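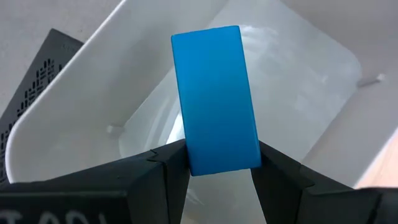

Bloco azul, de pé, preso na parte de baixo.

Aula 8 – Adaptar sessões de cinema e teatro para crianças autistas
Apontamentos para a turma de Animação Sociocultural

Olá a todos! Como prometi, ficam aqui as notas da última aula, um bocadinho mais arrumadas do que o meu quadro (que, bem sei, ficou uma confusão de setas). Quem faltou deve conseguir apanhar o fio, mas leiam também o texto da Ingvild Haugland que está na reprografia, porque vou voltar a ele.

Começámos pela pergunta da Chathurika: uma sessão adaptada é só baixar o som? Não, e ainda bem que perguntou! Baixar o som ajuda muito, mas o que costuma estragar a tarde a uma família acontece quase sempre antes de as luzes se apagarem. A fila da bilheteira, o secador de mãos da casa de banho, a senhora que manda calar. Quando trabalhei na sala Erach, tínhamos o filme impecável e o átrio com música de Natal aos berros. Aprendi à minha custa.

O que combinámos chamar "antes da porta"
Guião visual enviado às famílias com antecedência: a entrada, o átrio, o lugar, a saída. Fotografias do próprio sítio, frases curtas, no presente ("Mostro o bilhete. Espero um pouco."). Digam também o que pode mudar. Se o bar pode estar fechado, escrevam que o bar pode estar fechado.
Entrada faseada, com as portas abertas 40 minutos antes.
Sem trailers nem publicidade. A hora anunciada é a hora a que o filme começa.

Durante
Luz de sala a meia intensidade – nunca às escuras, mas também não toda acesa, que cansa. Som mais baixo e sem picos; no teatro, isto combina-se com o técnico no ensaio e não cinco minutos antes. Pode-se levantar, andar, falar, ir embora e voltar. Quem recebe o público diz isto em voz alta no início, com calma, e os pais respiram fundo (vê-se mesmo nos ombros!).
A sala calma fica perto, sinalizada, com 2 pessoas da equipa por turno. Não é castigo nem enfermaria. Uma criança pode lá passar a sessão inteira e ter tido uma bela tarde.

Depois
Saída sem pressa. Eu gosto de deixar passar uns bons minutos até entrar a equipa da limpeza com os aspiradores. O questionário às famílias deve caber em meia página e ter uma pergunta aberta, que é de onde vem quase tudo o que interessa.

Sobre a lotação, houve discussão acesa. O grupo do projeto Rivason defendeu 29 lugares numa sala pequena; eu prefiro uma sala maior com filas livres pelo meio, mas aceito os dois caminhos desde que os justifiquem no trabalho.

Para a próxima aula
Escolham um espaço que conheçam bem e façam o guião visual da entrada até ao lugar. Só esse troço. Tragam impresso, que o projetor continua com manias.
A visita à sala Skosico está marcada para 19 de novembro, sábado, de manhã. Levem calçado silencioso e nada de perfume, por favor. A entrega final é em janeiro.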